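Search this site
Enter keywords
Search

The woman who lends out jigsaws

04/12/2023

The jigsaw library in Stovier opens on two evenings a month, in the back room of Mokoena Hall. There is a sign on the outside door, but it faces the car park, so people walking up from the bus stop tend to go in through the front and end up in the middle of a dance class. The woman who started the library has asked for a second sign. She has been asking since August.

She has run it for 23 years and would prefer not to have her name in print. "Everybody who needs to know who I am already knows," she says. "They've got my phone number. They ring me when there's a bit missing."

It began with her mother, who took up jigsaws after a hip operation and got through them faster than the family could buy them. "She'd do one, look at it for a day, break it up and ask what was next. We were spending a fortune. Then the lady over the road said she had a cupboard full, did Mum want to borrow them. And it went from there. Mum gave her ours, she gave us hers, and her sister wanted to join in."

For the first few years the puzzles lived in her spare bedroom and people came to the house. She stopped that when her son moved back home and needed the bed. The hall offered her a lockable cupboard, and later a bigger one.

It costs £2 to borrow a puzzle and you can keep it until you've finished. There are no fines. "What would be the point? If somebody's had a puzzle since Easter it's either too hard for them or they've been ill. I ring up and ask which."

What people borrow

Most of the borrowers want 500 pieces, which surprised her at first. She had expected the big ones to be the most popular, and for a while she bought them whenever she saw them.

"People like the idea of a big one. They pick up the box and say, ooh, that'd keep me going all winter. Then they think about where they're going to put it. You need a table you don't eat at. Not many people have got one of those."

The smaller ones can be done on a tray or a board and slid under the sofa when visitors come. She keeps a few boards to lend as well, though they come back less reliably than the puzzles do.

As for pictures, she says steam trains go out all year, as do harbours and anything with a shop front in it. Cats are popular but the borrowers are fussy about them. She has one of a basket of kittens that has been borrowed many times and finished, she thinks, by very few people, on account of the fur. Paintings are less in demand than they used to be. Maps have gone up.

"I've got a gentleman who only does maps. He's done all of mine and he's started again from the beginning. He says he doesn't remember them well enough for it to matter."

She doesn't care for puzzles made from photographs of sweets. "It's all the same size and it's all the same shape and then there's a thousand of them. I've had people in tears. But they will keep giving them to me, so I suppose somebody must be buying them."

The makers she trusts are mostly the older ones. She has a soft spot for Endov, whose boxes take up most of the middle shelf, because the pieces are thick and there is a proper click when they go in. Newer puzzles from the same maker are thinner, she says, and she can tell with her eyes shut. She offered to prove it and did, twice, with pieces picked out of two boxes by one of the borrowers.

Checking them back in

The work that takes the time is checking. Every puzzle that comes back ought to be made up before it goes out again, and for years she did this herself in the evenings. Now a group of regulars share it, each taking a few boxes home. They write the date and their initials inside the lid. If a piece is missing they write that too, and where in the picture it was.

"Top left, sky, one gone. That sort of thing. I don't throw them out for one piece. I put a green sticker on the box and people can decide. You'd be amazed how many don't mind, so long as they know before they start. It's finding out at the end that upsets them."

She once had a run of puzzles all missing an edge piece and eventually traced it to a household with a new puppy. The puzzles before the puppy were complete.

Some borrowers weigh the boxes on kitchen scales, which she thinks is a clever idea that doesn't work. A piece of card weighs next to nothing and the boxes take up damp. One winter, everything in the cupboard seemed to have gained pieces.

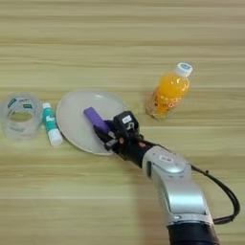 Clear tape and a glue stick on the wooden table.

The boxes wear out sooner than the puzzles. Corners split first, generally at the lid, because people lift it by two corners and the bottom hangs. She tapes them on the inside, where it doesn't show and doesn't catch on the next box when you slide it on to the shelf. She runs the tape down the corner and folds it over, then does a second strip across. Brown parcel tape is no good, she says. It goes brittle, and it leaves a stain that comes through.

A split piece is more fiddly. When the printed layer lifts away from the card, she puts a thin smear of glue on the card side with a cocktail stick, presses it down with her thumb and leaves it overnight under a dictionary with a bit of baking paper on each side. Too much glue and the piece swells and won't go back in its hole. She has ruined enough of them to be sure of this.

She has tried making replacement pieces, too. You press the hole with clay to get the shape, cut it out of card and paint it to match. She made one for a puzzle of a lighthouse and was pleased with it until somebody handed it back to her, wrapped in a tissue, to say that a piece from another puzzle had got in by mistake.

"I was quite put out. But it was a fair comment. It was the wrong blue." 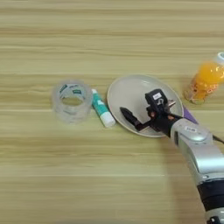 The card index and the computer

Until recently the whole library was kept on index cards in a shoebox. Each puzzle had a card and each borrower had a card, and when a puzzle went out the one was clipped to the other. She could see what was out by looking for the clips.

Her son put it all on to a computer program called Ritix, which he uses at work for something to do with stock. It took him most of a month. She can now look up a puzzle by its picture, its maker or how many pieces it has, and she agrees that this is useful. She has also kept the cards going.

"He knows. He doesn't say anything. The trouble with the computer is it's at home and I'm at the hall. If somebody says, have you got that one with the canal, I can go through the box while they're standing there. And on the cards I've put little notes. Who liked it, who gave up. There isn't a place for that on the computer, or if there is I haven't found it."

I asked to see one of the notes. She read one out, after checking that the person wasn't in the room. It said: "Nice lady, hates sky."

Who comes

On the evening I visited, the room was busy from the moment the door was unlocked until the kettle went off. A few people had come to swap boxes and leave. Most stayed. A half-made puzzle is always left out on a table at the far end for anyone to add to, and I noticed people drifting over to it while they were talking about other matters. One man came in with his coat on, put in a piece of church roof, and went out again without borrowing anything.

The borrowers used to be nearly all retired. That changed a few winters ago, when younger people started turning up, some of them with small children, and she had to buy puzzles with fewer pieces. She keeps those on the bottom shelf. There are also two brothers, at the secondary school, who race each other and want to be given matching puzzles, which she can't often manage.

"People say it must be lonely, doing jigsaws. I don't find that. If you've got one out on the table, people sit down. My son'll sit there for an hour and tell me things he'd never tell me if I asked him. He's looking for a bit of tree, so he's not looking at me."

She does have rules. No food at the puzzle table. No borrowing on behalf of somebody else unless she has met them, after some boxes went to a cousin in Spain. And she would rather people didn't glue finished puzzles to a board, even their own.

"They bring them to show me, all varnished, and I say very nice. But then it's a picture, isn't it? You can't do it again."

Giving and joining

The library will take most puzzles in good order, though not sweets, and preferably not kittens. Boxes should be tied or banded shut. If you know a piece is missing, put a note in saying so. She doesn't need it to have been found, she only wants to be told.

There is no form to join. You turn up, she writes you a card, and you pay when you take your first box. The boards are lent free, and anyone in Stovier who has had one under the sofa for a long time is asked to bring it back.

When I left she was on her knees by the radiator with a torch, looking for a piece that somebody had heard drop. She found a button and a raffle ticket. The piece was in the turn-up of a borrower's trousers, and he brought it back from the car park.

We use cookies to help this site work and to see which pages are read. You can change your settings at any time. Accept Manage settings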